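Subject: Re: Reading the Manport council exchange as energy, and a question on method
Date: July 21, 2021
List: Kanum Readers

Replying below the quoted part. I have trimmed it to the two paragraphs I want to answer.

> I sat through the whole recording of the Manport exchange with the
> sound off, as the Jamoline course recommends. Within a few minutes it
> was plain to me that one speaker was pulling and the other was
> pushing. The one who pulled had a contracted heart center and a very
> active throat. The one who pushed was running everything from the
> solar plexus. By the end the room itself had gone dense.
>
> My question is whether we should be sending anything to the speakers
> directly, or only to the field between them. The Hubáček notes seem
> to say both, in different places.

Two separate issues here. I'll take the reading first and the sending second.

On the reading. Sound off is a sound procedure for the first pass, but it has a known weakness. With the words removed, the reader relies on posture and gesture, and it becomes easy to mistake body language for field information. A contracted heart center and a person with a stiff shoulder can look the same on a small screen. The Jamoline course deals with this in the second unit by requiring a pass with the eyes closed and the sound on low, and a third pass with neither, working only from the time and place of the event. You mention only the first. I would not discard your result, but I would mark it as provisional until the other two passes are done.

I would also separate "pulling" from "receiving". They are written with the same sign in the older Kanum worksheets, which has caused trouble on this list before. Pulling moves energy toward the speaker and leaves the source thinner. Receiving moves it toward the speaker and leaves the source unchanged. If the other speaker seemed just as full at the end of the recording as at the start, then the first speaker was receiving, and the description of the exchange as a struggle needs to be revised.

The density at the end is a different matter. A meeting room that has held arguments for years carries a base level of its own. To say that the room became dense, you need a reading from before the speakers came in. The archive has 406 group readings filed by members, and very few include a baseline. My own practice is to take the baseline at my desk, before I open the recording, and write it at the top of the sheet. It takes six minutes.

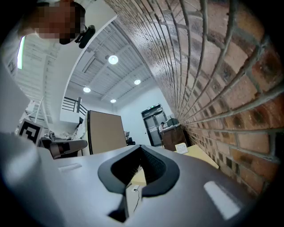
Outlet or plug fitting and cable, below a pale yellow surface.

On the sending. The Hubáček notes do say both, but they were written at two stages and the file was never merged. The first part assumes a sender who is physically present. In that case the sender is already part of the field and there is little practical difference between addressing a person and addressing the space. The second part was added for distance work, and there the instruction is to address the space only. I follow the second part for anything recorded or broadcast.

There is also the matter of consent. The speakers did not ask for anything. Sending to a named person without a request goes against the list guidelines, section on third parties, and I see no reason to make an exception for people in public office. Sending to the field between them is allowed, provided the content is neutral. Neutral means no preferred outcome. If you find while sending that you want one speaker to come off better, stop, note the time, and start again later. I have had to stop more than once on this same recording.

A practical sequence, for anyone who wants to try it on the Manport material:

1. Baseline on your own room, then on the event room.
2. Three passes as in the course, with a gap between them.
3. Write down pull, receive or push for each speaker, using the long form and not the sign.
4. Close the sheet. Do not send on the same day.
5. Send to the space only, then repeat the baseline.

Please keep the write-up under 500 words so that the digest version of the list does not cut it. Put the baseline figures in the first line, using the 33-step scale. Several people still use the old short scale – I can convert those, but only if the sheet says which one it is.

One small correction to your first message, which I left out of the quote. The throat center is not "overactive" because a person talks a lot. Output volume and center activity are recorded in separate columns. A quiet speaker can score high on the second and low on the first, and the April sheets have several cases of it.

If you do the other two passes, post them in this thread and keep the subject line as it is. The archive sorts by subject, and the last split thread is still in two places.

--
Kanum Readers mailing list
To change to digest mode or leave the list, use the settings page.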